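Handheld grippers vs. teleop for tidy-up tasks, what are you all using?

tillschw
Posted Friday, 9:12 am

Hey all, so I've been collecting demos for a tidy-up policy (books, remotes, the stuff that ends up on chairs) and I keep going back and forth. Teleop with the leader arms feels so slow! Picking a thin paperback off a soft seat takes me forever, and half the time I shove it into the backrest. I want 2000 demos by the end of August and I'm nowhere near. Has anyone gone fully handheld?

hfroehlich
Yes, and I'm never going back. I did 20 demos in the time I used to need for 7 on the arms. You just reach down and pick the thing up, your hands already know how.

volker_s
Gonna disagree with Heike a bit. Your hands know how, sure, but the arm doesn't. I had a lovely handheld set and a bunch of it asked for wrist angles our arm can't reach. With teleop, if the robot can't do it, you find out right then.

hfroehlich
That's what the reachability filter is for, Volker :) I throw out the bad ones afterwards and still come out ahead.

volker_s
And how many did you throw out last time?

hfroehlich
20. Fine, it stung a little.

zjaber
Somewhere in the middle here. I do the bulk handheld, then a small batch on the real arm for the grasps that keep failing. Soft furniture is the worst for this. The cushion gives when you press the lower finger under the book, and a person compensates without noticing. Till, are you using both hands or one?

tillschw
Both. Left one goes for the book, right one is free to steady it. Do you keep the idle hand in view or park it by your side?

zjaber
In view, always. When I let it drop the tracking lost the cube and I had to redo the whole morning.

ambros_f
Can I add: slow down near the grasp. New people in our group (we call our setup Tandimer, don't ask) whip through it and the jaws close before they've settled. Also move the book between takes. Different angle, different spot on the seat. Volker's right about wrist angles, by the way, I try to keep mine boring.

volker_s
Thank you, Ambros. Framing that.

tillschw
OK, you've talked me into handheld for the books, with Zaid's small arm batch at the end. I'm starting with a paperback on the pink armchair, then the hardcover and the remote on the table next to it. I'll post the success numbers once I've trained something, and Heike, could you send me your filter settings?
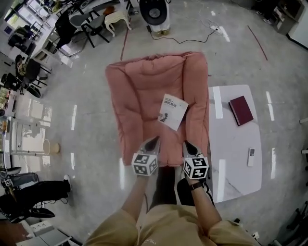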